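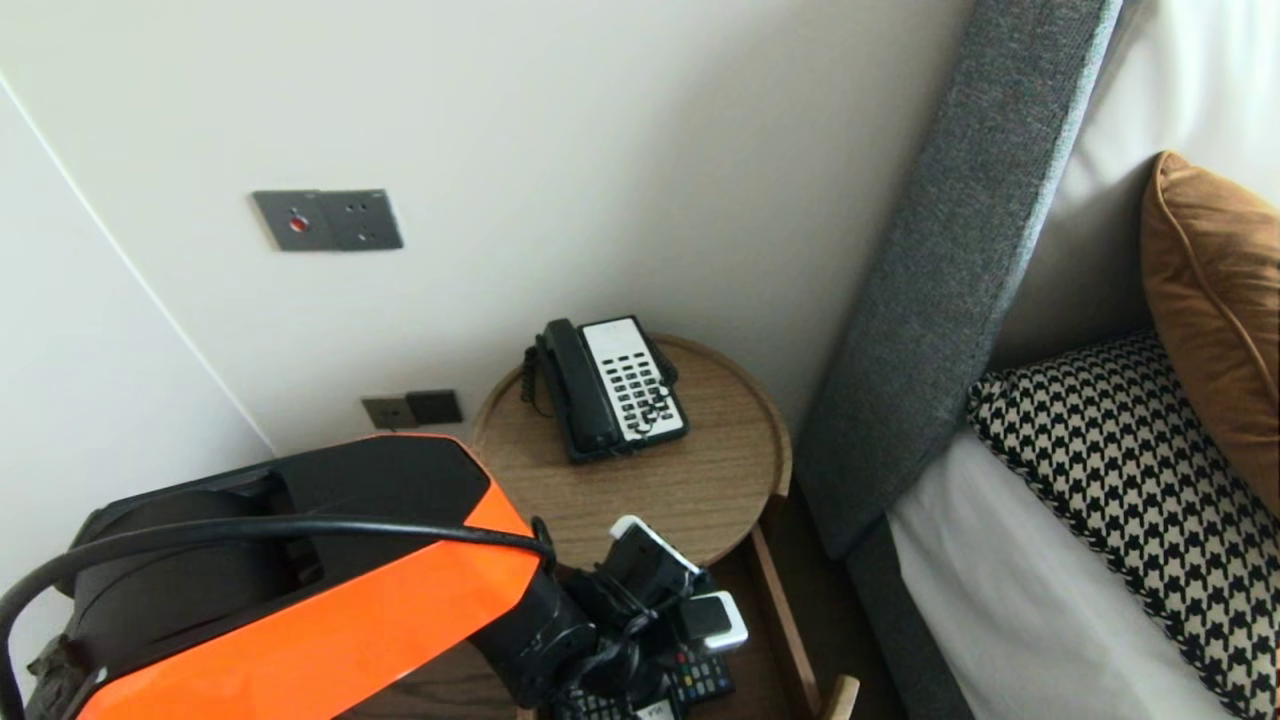

The bedside table in the small bedroom, remotes on the lower shelf and phone on top.

Bedside table in a corner: where do all the remotes go?

Posted in Home > Bedrooms and Storage
37 views this week

bendside_attic

We have a small round wooden side table wedged into the corner between the bed and the wall. I like the table. It has a raised rim around the top, so things don't roll off in the night, and a lower shelf, so things can hide from me in the morning.

The top belongs to the telephone. Yes, a landline, with a cord. Cell reception in this bedroom is a rumor, and my mother-in-law considers anything without a cord to be a toy. So the phone stays, and please don't spend your answer telling me to get rid of it. I have had that conversation at home and I lost.

The trouble is the shelf. Every remote in the house retires there. One is for the TV, one is for a fan we gave away, and one has colored buttons along the bottom that I have never dared to press. Reaching in from the bed means lying on my stomach and feeling around like a raccoon. Last Sunday I spent most of a movie trying to turn the volume down with the fan remote.

Limits: the table can't get any bigger. I measured between the bed frame and the wall and I have 20 inches, and the table uses nearly all of it. I'd rather not drill into the wall, as there's a socket plate just above the table and another plate with a red button farther up, and I don't know where the wires run. The headboard is gray upholstery, so nothing can be screwed to that either. Budget is $29, which is what was left in the envelope marked "lamp."

What do people do with this stuff?

padano_pete_no_relation

Bedside caddy. It's a fabric pocket thing with a long flap that goes under the mattress, and the pockets hang down the side of the bed. No drilling, no glue, nothing touches the headboard. I've had a Nado one for a few years and it has outlived two mattresses and a relationship.

Things to know before you buy:

Get one with a flap at least a foot long. The short ones creep out a little every time you sit on the edge of the bed, and then one night the whole lot lands on the floor at 2 a.m.

Check that the pockets are deeper than they are wide. Remotes are top heavy when you grab at them half asleep.

Put the caddy nearer the foot end than you think you want it, level with your hip. If it hangs right at the pillow, it'll be squeezed between the bed and your table and you'll be back to the raccoon business.

Then take the fan remote and throw it out. I mean this kindly. You gave the fan away. Whoever has the fan would probably like the remote. Batteries out first, they leak.

hattar_hill

Agree on the caddy, but you don't need to buy one if you're stubborn like me. I did mine with a plain shallow basket on the lower shelf. The trick is that the basket slides out. You pull the whole basket up onto the bed, choose your remote like a box of chocolates, and shove it back. Measure the gap between the shelf and the tabletop first, and measure it at the front, where your hand goes in. I skipped this step and now own 3 baskets, two of which hold onions.

On the table legs: round tables with a lower shelf usually have one side that's more open than the others. Turn the table until the widest opening faces the pillow. Costs nothing and takes one minute, plus however long it takes to untangle the phone cord.

Speaking of the cord, if it hangs over the side you're reaching past, you will eventually answer the phone with your elbow. Turn the base so the handset side faces the wall. My aunt in Bendside did hers that way and she has not accidentally called anyone since June.

As for the button on the wall, find out what it does before you put anything near it. In my building a red one is the alarm call to the front desk. Ours is a very patient front desk.

quiet_corner

universal remote

bendside_attic

Update for anyone who lands on this page with the same shelf. I turned the table first, as it was free, and the opening is much better now. Bought the caddy with the long flap and came in under the lamp money. The TV remote lives in it. The fan remote has been mailed to my brother, who had been getting up to turn the fan off by hand all this time and didn't think to mention it.

The one with the colored buttons is still on the shelf. I pressed the green one. Nothing happened that I know of.

quiet_corner, I did look at those, and I'm fairly sure it would just be one more remote down there.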